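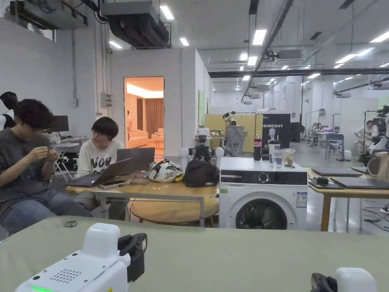 Fig. 4-1. Grippers at rest on the table, green light on.

4. First power-up and cloth pick (Sturkon hand-held pair)

Covers the Sturkon grippers with Predard recording software. If you bought the single unit, skip steps 3 and 7. Charging is in section 2 - do that first.

Before you start
- Both grippers charged
- Predard installed on the laptop, license key entered
- A table with a plain cloth on it. Pale is best. Shiny tops confuse the tracking
- One small cloth to practice on, darker than the table cover

Steps

1. Set both grippers down on the table. Vents clear, nothing pushed up against them.

2. Hold the power button until the light comes on. Wait for green. Blinking means its still starting up, leave it alone.

3. Repeat for the second gripper. Left one first, always - Predard names them in the order they show up.

4. Open Predard, click Devices, click Pair. If the list stays empty after one minute, see 4.3.

5. Pick up the gripper and squeeze the trigger all the way, then let go. Do it 6 times, slowly. This sets the open and closed points.

6. Check the finger screws. Snug, not tight. Use the driver from the Tjoa tool pouch, not a power driver.

CAUTION: Keep your own fingers out of the gap during step 5. The tips come together fast.

7. Hold both grippers over the table and press Sync. Dont move until the beep.

8. Lay the practice cloth flat. Bring the fingers straight down over it, close, lift, put it back down. Save the clip.
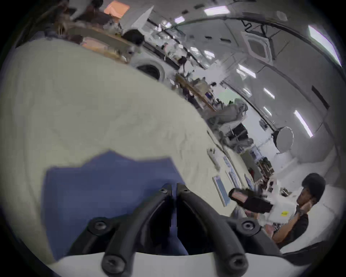 Fig. 4-2. Gripper camera view, fingers over the dark cloth.

9. Play the clip back. You want both fingertips in view the whole way through. Dark corners are normal with this lens. If a fingertip drops out of view, redo step 5 and record again.

NOTE: Papers and cards near the table edge are fine. Just dont move them halfway thru a clip.

NOTE: Set the clip limit to 2000 frames for practice, 3000 for real tasks. Anything under 200 is thrown out on upload and you wont get a warning.

4.3 Pairing problems
- Not in list: power off, wait, power on again. Still nothing - swap the USB reciever to another port.
- Shows up twice: delete both entries, pair again.
- Left and right switched: Devices, then Swap. No need to restart.

Spare fingers and screws are ordered through Sindico. Have the serial number ready. Kits shipped before March need the older screw set, ask for it by name.

Sheet revised May 4, 2020.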